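Tevcombe Residents > Galleries > Back roads > Wall road

This site uses cookies to remember your settings. By continuing you accept our cookie policy.

The wall road, April 2018
By Lorne Nguyen

We have been told since last July that the road behind the Gunico yards is "substantially complete." I'd like to know which substance they had in mind. The notice went up at the Pandey end with a drawing of a paved surface, a footway and young trees, and I've been down there often enough since to have my doubts about all of it.

Harish Tomar came with me this time. He drives it twice a day and thinks I'm too hard on the contractor. He says the ruts used to be deeper, and I told him I'd need to see that in writing.

Click through for the road as it stands. 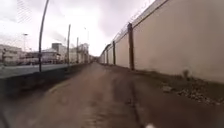
Packed earth and worn asphalt, with the concrete wall and its barbed wire on the right. The wall got finished all right. Dry scrub and debris along the bottom of it, and I don't believe those are the young trees.

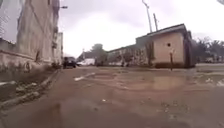

Mud, standing water and tire grooves. The drainage channel on the left has mud, stones and broken concrete in it, so I'm not sure what it's supposed to drain.

The Skollholm side was meant to be done first and the rest would follow within 10 weeks. I have the letter. Harish says contractors always write 10 weeks, which may be true, but then why send the letter? When I called the office I was told the grading had been "signed off," and when I asked who signed it I was put on hold for 20 minutes and then given a different number, which was the one I had called.

My own guess is a load of gravel before the next inspection and nothing under it. We had that on the lane by the old depot and it lasted roughly one winter. I would be glad to be wrong, and if anyone has seen an actual paving machine on this road, or even a delivery slip for one, send it in and I'll put it up on this page with your name on it.

Harish wants it noted that his van has had no trouble so far. Noted. He has replaced 2 tires, but he says those were due anyway.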